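Postitbridge Forums > Film and Telly > Festival chat

Thread: Has anyone else sat through Onenel?

gumleaf_gary wrote:
Saw Onenel at the June festival and I'm still cranky. The review in the program called it "a quiet earthquake". I got the quiet part. Nanna Eskildsen plays a woman who goes back to her dead father's ferry and doesn't start the engine for two hours. I like slow films. I've seen plenty of people staring at water. But there has to be something going on behind the staring, and I reckon the critics are filling in the blanks for her.

mallee_ruth wrote:
I was at the same session, I think (4.15, the one where the sound dropped out?). I thought Eskildsen was terrific. The phone call with the brother is the whole movie. She says four words and you know she's never going to forgive him.

gumleaf_gary wrote:
You know that, or you read it in the program? The call is in Danish with no subtitles for the brother's half.

mallee_ruth wrote:
I don't speak Danish and I still got it. That's called acting, Gary.

projectionbox wrote:
Bit of both for me. First 50 minutes are very good. Then it turns into Zenon, same director, same grey harbour, same bloke mending the same net. If you haven't seen Zenon you'll rate this one higher than I did.

Also the five minute ovation thing is rubbish. The poster says there was a 2,000 seat screening overseas and everyone stood. Everyone stands at those. They need to get to the loo.

sixteen_mil wrote:
Username relevant: the flashbacks are not shot on 16 mm, whatever the press kit says. That grain sits on top of the picture and never changes between the bright bits and the dark bits. It's been added later. I don't mind that, I mind being told otherwise.

mallee_ruth wrote:
Does it matter if it looks right?

sixteen_mil wrote:
It does when half the reviews go on about how "tactile" the film stock is. They're reviewing the press kit.

hirose_fan wrote:
Nobody has mentioned the music. Hirose did the score and it's the only reason I bought a ticket. He gets one theme and they play it three times, very low, under the wind. What a waste. Cost me 50 bucks with parking.

gumleaf_gary wrote:
Thank you. I couldn't even tell there was a score until the credits.

projectionbox wrote:
I'll defend the music. If it was any louder it would be telling you how to feel, and that's what I hated about Zenon. The last cue, when she's untying the rope, is lovely.

mallee_ruth wrote:
Agree on the rope. Gary, would you see it again at home? I wonder if the festival mood put you off. Five films in a weekend will do that to anyone.

gumleaf_gary wrote:
It was my second film and I'd had a coffee. I looked at the user scores this morning, and it's got 391 ratings, nearly all tens or ones. So either it's a masterpiece and I'm thick, or people who like this sort of thing have decided in advance to like this one. I'll give it another go when it streams, but I want to hear one person explain the ferry ending without using the word "grief".

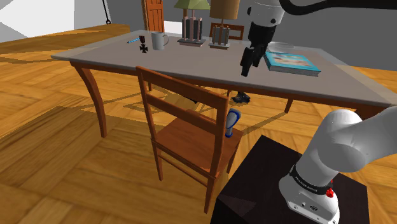
And don't say "loss" either, that's the same thing. If she's meant to be letting go of the boat, why does she pay the mooring fee in the scene before?

sixteen_mil wrote:
I took it that she pays the fee so the brother can't claim the boat. No idea if that's right. The subtitles on the letter went by too fast for me.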